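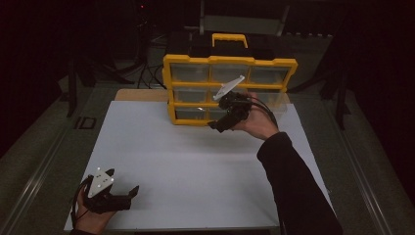
Refilwe Jacobs told me in the first week that sorting screws was a hobby for people who don't want to do their homework. She might have a point. I had a chemistry lab write-up due that same night and I spent the evening reading about drawer dividers instead. But the class asked for a project on how people store small stuff, and small stuff is what our shared workshop has way too much of, so I went with it!

My question was pretty simple: if you give people a carry-around organizer with a handle, do they put things back more often than when everything lives in a pile of jars and coffee cans on the shelf? I picked the yellow-and-black kind with clear windows on the front, mostly because you can see it from the door. (I really wanted a red one. Red was sold out.)

What was in the jars

Before anything moved, I dumped out all the jars and counted. That took two evenings and most of a bag of pretzels. The total came to 2,215 pieces, which is a lot for a room the size of a one-car garage. More than half were wood screws in sizes we use all the time. The rest was washers, wall anchors, picture hooks, cup hooks, wing nuts, furniture bolts left over from a Sitano shelf kit, and a whole margarine tub of things I couldn't name. Thandeka Baloyi knew some of them. One turned out to be half a hinge.

I threw out 108 pieces that were rusty, stripped or bent. I felt bad about it and then I felt great about it.

Picking the groups

This was the hardest part and I got it wrong the first time. I grouped everything by size, because that's how they do it at Magagula, the hardware store down the hill. It made sense on paper. Then people came in, and they weren't looking for a size. They wanted "something to hang this with." So I started over and grouped by job: hanging things, joining wood, fixing furniture, electrical bits, and a section I just called Misc and tried to keep small. It didn't stay small.

For labels I used masking tape and a black marker. Oi-ling Lo said I should print real ones, and she was right that my handwriting looks like a ransom note, but tape comes off when you change your mind, and I changed my mind a lot. The electrical section moved three times.

I also learned to leave room. If a compartment is packed full, it's a pain to get your fingers in there, and then people just grab a handful and leave the extras on the table. I took out maybe a third of the wood screws and kept them in a box under the bench as refills.

Trying it out

I ran the test through April. For the first half of the month people used the old jars, and for the second half they used the organizer. At closing time, a little after 9 p.m., I went in and picked up every loose piece left on the tables and the floor and wrote down how many there were. That was my whole method. Nasrin Shokri asked why I didn't ask people to sign things in and out — I did think about it, but I know my classmates, and they would have signed it with cartoon names.

With the jars, I picked up about 1,000 loose pieces over the half month. I don't have one good number for the organizer half, and I have to own up to that, because I missed several nights with a cold and the notebook has a gap. On the nights I did go in, there was clearly less on the floor. The tables were better too, except on the nights the Rumau club was building their stage set. Those nights were terrible under both systems.

The handle mattered more than I expected. People carried the organizer over to where they were working, and when it was sitting right there next to them the leftovers went back in. The downside is that it wandered. Twice I found it in the hallway.

What I'd change

I'd get a second organizer, for one. Two people can't work at opposite ends of the room with one box of screws, and we had a couple of grumpy moments over that. I'd also run the test longer and get somebody to cover for me when I'm sick. Jacobus Zulu offered to take a turn next semester, so the notebook is in the top drawer by the sink, along with the marker and what's left of the tape.

The half hinge is still in Misc if anyone has the other half.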